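Second round with the finger pads

I swapped the pads on both hand-held grippers again in April. The first set came from Plullside, a smooth silicone that looked fine on the bench and let go of anything with a waxy skin. The set I have on now is the ribbed one from Niten. Same bolt pattern, a little thicker, so the closed position had to be zeroed again in the controller.

The controller is still the Grukness board. I tried the Říha one for 10 days and sent it back. Its force limit was easier to set, but it dropped the encoder count whenever both grippers closed at the same moment, and I got tired of restarting it. The Grukness logs at 100 Hz and has not lost a count yet. The last log ran to 2753 lines and I read all of it, which I don't recommend.

For the test I use fruit on the kitchen counter. Round, slightly uneven, cheap to replace. One gripper holds while the other goes for the next piece. 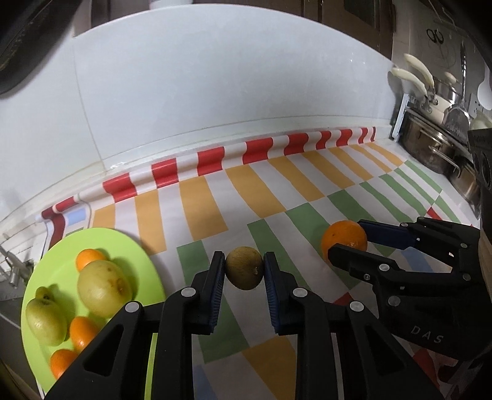 Parallel fingers are at their worst on small round things, where the contact patch is short and any offset turns into spin. With the smooth pads I had to raise the limit to 6 N before a lime stayed put. I want to find out how far below that the ribs will go. Pears bruise, so they get their own limit.

Next job is the camera mount, which flexes when the trigger is pulled hard. I have a stiffer bracket printed and need longer screws for it.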